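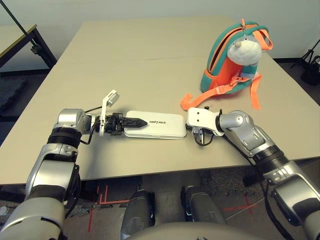
Engebretsen Work Table, Beige Top
Reviewed by Shiela Sebastian, 22 May 2019

I bought two of these tables in March to replace an old desk that was too narrow for sorting and packing small orders. Pushed together along the long side they give one big surface, and that is how I have used them ever since. Each one cost $79 from Bukstead.

The top is plain beige with a matte finish. I work under bright overhead lights and the old desk had a shine that bothered me by the afternoon. With this one I get soft shadows and no glare. White packaging shows up well enough against it, though white labels are easier to lose than they were on my dark desk.

Assembly took me an hour per table. The legs attach with six bolts each side and the wrench in the box is poor, so use your own. One of my tables came with a leg foot missing. I wrote to Bukstead and Hadiza Adeyemi in their parts department mailed me a set of two, no charge.

The seam is what most people ask about. With both tables level it is a thin straight line and I can slide a flat box over it without catching. Getting them level was the slow part – my floor slopes toward the door, and the feet only adjust a little. I ended up putting a piece of card under one leg. Small items like screws and paper clips do find the gap if you work right on top of it, so I keep the seam toward the back and do close work near the front edge.

The tables do drift apart if you lean on them. Engebretsen doesn't sell a connector. I bought a pair of Cistach clamps for the underside and they have held so far.

Cleaning is easy with a damp cloth. Pencil comes off, ballpoint needs a second go, and tape leaves a residue if you forget it overnight. There is one scratch from a box cutter, my fault, and it shows only from the side.

I also looked at the Bromar table, which is a single wide top with no seam. It is sturdier, but it would not have made it up my stairs in one piece. If you have a ground floor room and don't plan to move it, I would look at that one first.

Rating: 4 out of 5. I took off a point for the feet and the wrench.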